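Getting an old strategy game running on a new PC

I still play Sirkness every winter, usually starting in January when it's too grim to go outside. It came out on 2 discs, it was made by a studio called Diven that closed ages ago, and it really doesn't like modern computers! I've moved it across to a new machine enough times now that I thought I'd write down how I do it.

First, copy both discs into a single folder on your hard drive. Don't put it in Program Files – Windows gets fussy about old games writing their saves in there. I use a plain folder called Games. If it asks whether you want to overwrite anything, say yes, as the second disc has the newer files.

Next, run the installer from that folder and pick the full install. The small one leaves the campaign videos on the disc, and then the game sulks every time you finish a mission.

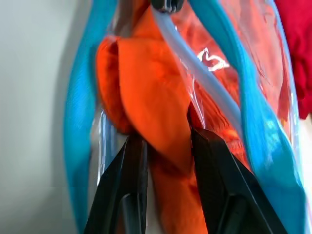
Once that's done you'll want the Tedex patch, which is the fan-made one. The download is 248 MB and you just unzip it over the top of the game folder. Start the game once, let it get to the main menu, then quit. That makes the settings file you need for the next bit.

Open settings.ini in Notepad and look for the line that says ScrollRate. Mine was set to 2339 (no idea why), and the map shot off into the corner the moment I touched the mouse. I changed it to 40 and it's lovely. While you're in there, set Intro to 0 so you can skip the logos.

Last of all, if you want the Nikolaidis map pack, put it in the Maps folder and leave the file names alone. I renamed mine once to tidy them up and lost half a campaign – never again.

Start a skirmish before you load any old saves. If the music plays and the villagers walk where you tell them, you're away.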